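Home Boards Ask Tags Log in
Posted in: Robotics > Teleop & imitation learning > Data collection

How many demos before I stop blaming the demos?

lindholm_bench, June 2022

We have a two-arm setup at our lab in Tondton and we're teaching it to sort big coloured blocks into bins. We have 70 demonstrations so far, all teleoperated. The policy trained on them is excellent at reaching for a block and very thoughtful about whether to close the gripper. It hovers. It has the manner of someone choosing a melon.

My supervisor's view is that we need more data. My view is that I'm the one who has to drive the arms, so I'd like a second opinion.
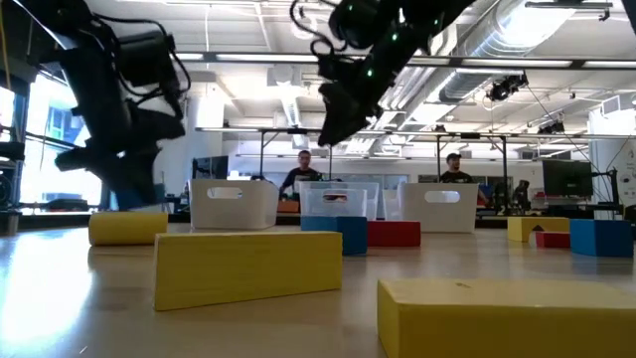 Each episode is one block into one bin, then reset. I put the blocks back on strips of tape so the starts are consistent, and I throw out any episode where I fumbled the grasp. Two of us take turns driving. Do I keep going, or is something wrong with the 70 I've got?

demness

The tape is your trouble. You've taught it a handful of positions, and anywhere else it's guessing. Pull up the tape, put the blocks down badly, turn them, stand a few on end. Do this before you record another thing.

Second, stop binning the fumbles. If you missed, backed off and got it on the next try, that's a recovery, and the policy has never seen one. Keep those and only toss the ones where you gave up.

Third, watch your own playback at the grasp. I'd bet you pause before closing. We all do – you're checking the alignment on the monitor. The model can't see your reasons, so it learns the pause. When we trimmed the idle steps at Bremivville the hovering mostly went away, and we'd recorded nothing new.

two_left_grippers

more data. we did 5 times what you have and it was fine

kettle_and_solder

Agree with demness, mostly, though I'd go easy on the trimming. If you cut every still moment the arm will snap shut while it's travelling. We left 3 frames in.

Also check whether you and your colleague drive the same way. Ours came at the block from opposite sides, and the policy split the difference and went for the middle of nothing. Agree on an approach, record 15 each, retrain on just those and see if it behaves any better than your current lot.

lindholm_bench

Watched the playback. I pause. My colleague pauses longer, and has been told. Tape is coming up after lunch.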